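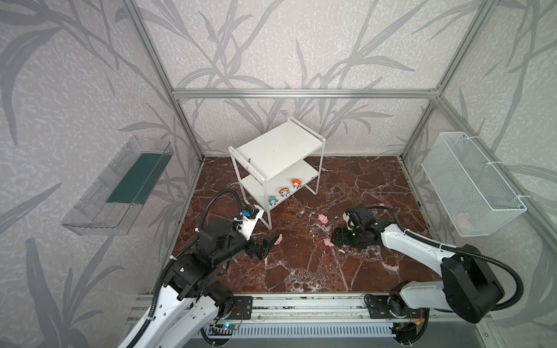

Pre-purchase inspection, two-arm cell
Before anybody signs for the second one
Filled in by Ivan Didenko, who was closest to the door

1. Frame and rail
Aluminum extrusion throughout. Corner posts square, arms bolted to the rail through black plates. PASS
Comment: The Ong quote adds 364 for "premium framing." It's the same framing. Ask them to take that line off.

2. Cable conduit
Corrugated, loops over the arm. PASS, with a grumble
Comment: Budget for spare conduit now. Last year we budgeted for hope.

3. Zip ties
In use on the basket and the cables. PASS
Comment: Cheapest line in the plan and the only one approved without a meeting.

4. Wallpaper
Leafy, gray. NOT APPLICABLE
Comment: Finance asked if it's a consumable. I said no. Please don't make me a liar.

5. Emergency stop within reach of operator
OPEN
Comment: Moltine lists it as an option. I list it as a condition of sale. 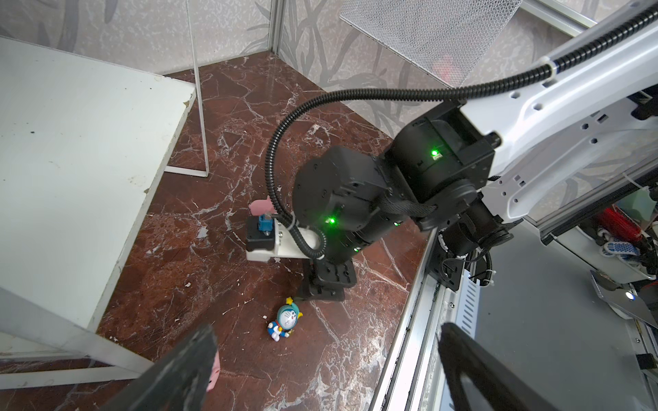
NOLWOOD, January

Second visit, same cell, more coffee.

6. Joint indicators
Green on the arm joints. PASS
Comment: Get Darura to put in writing what the other colors mean, and what each one costs.

7. White board
Scuffed, chipped along the front edge. REPLACE
Comment: Small money. Will still need two signatures.

8. Gripper fingers
Black, two to a gripper. Wear check OPEN
Comment: Order a spare set with the arms. Shipping them alone is almost 2000, apparently by limousine.

9. Test objects
Pigs, pink. Doraemon, tilted. PASS
Comment: File under tooling. Do not file under toys again.

Still open: 5, 7, 8. No purchase order until 5 is closed.
I.D.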